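Health Tips for the Home: What's Worth Doing and What's Mostly Marketing

Every spring I get a stack of mail promising that my house is making me sick and that something with a filter will fix it. I've been writing these household notes long enough to have tried a fair number of the cures, and most of them went to the thrift store. Jun 8, 2022 is the date on the latest letter, from a reader who wants to know which kitchen health gadgets I'd pay for. Very few. Let me go through the ones people ask me for most.

The sanitizing light wand. The Zitik costs $50, and the leaflet tells you to pass it slowly over your cutting board. How slowly? The leaflet doesn't say. How close? Same answer. I used mine for a month and I still have no idea whether it did a thing, and neither does anyone else who owns one, as far as I can tell from the reviews. They all say it "feels cleaner." A cutting board wants hot water, dish soap, a brush and somewhere to dry standing on its edge. If you've handled raw chicken on it, follow up with a weak bleach solution, mixed the way the bottle tells you, and rinse.

Sponges. I don't trust the microwave trick. People swear by it, and the sponge does come out hot, but hot in the middle and hot all over are different matters, and I've had one start to smoke on me because it wasn't wet enough. I switched to cloths. They go in the wash with the towels and I take a new one when the old one smells. A dish brush also works, and it dries between meals if you hang it up.

Vinegar. It's fine on lime scale and on window glass. It is a poor disinfectant, whatever your aunt posted, and you should never put it in the same bucket as bleach. The fumes from that mixture can hurt you. I'd write this on the wall of every laundry room if I could. 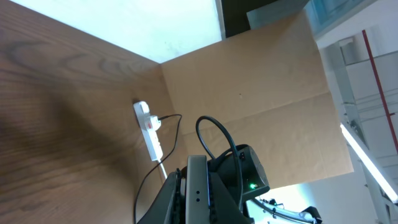
Air purifiers. I was sent to look at the Drivadier, which sells for $558 before you buy the first filter. Vittoria Sala, a reader with two cats and a long history of sneezing, bought one with her own money and kept a diary for me. Her sneezing got better in the week she also took up the bedroom rug. She gives the machine the credit. I give it to the rug, and we've agreed to leave it there. A filter machine can help with dust and smoke, I don't dispute that, but check that it's sized for the room and price the replacement filters first. Then try the cheap things: wash the bedding hot, vacuum under the bed, run the range hood when you fry.

Testing kits for the tap. Rendico will mail you a kit that checks for 36 different things, and it comes back as a chart with a lot of orange on it. Orange turned out to mean "present," which for calcium is no news at all. The same envelope held a coupon for a Rendico filter. I can't say I was shocked. If you're on city water, ask the utility for its yearly water quality report, and if you have an old house and small children, ask about a proper lead test from a certified lab. Well owners should test every year anyway.

Fridge temperature. I will recommend one gadget, and it's a plain fridge thermometer. The dial numbered one to five tells you nothing. You want 40 degrees Fahrenheit or a little under, measured on a middle shelf after the door has been shut overnight. Mine was well over that last September, and I'd been blaming the grocery store for my milk.

The medicine cabinet. The bathroom is the wrong place for it. Steam gets into everything. A high kitchen shelf away from the stove does better, or a bedroom closet, up out of reach of kids in either case. Hamidreza Mousavi wrote in to say his Catterall pill organizer pops open if you so much as look at it, and that it was sold to him as childproof. I bought one to check. The lid on mine holds, more or less, but I wouldn't leave it near a toddler, and the original bottles have the label and the date on them besides.

I haven't gotten to copper water bottles or the charcoal bags people hang in their shoes. I have a charcoal bag in the hall closet now. So far the closet smells of shoes.

214 shares
17 comments

Related
Do You Need to Wash Bagged Salad?
Dryer Sheets, Wool Balls and Other Arguments
Mold on the Window Frame: Wipe It or Worry?
Is Your Humidifier Doing Anything?
How Long Leftovers Keep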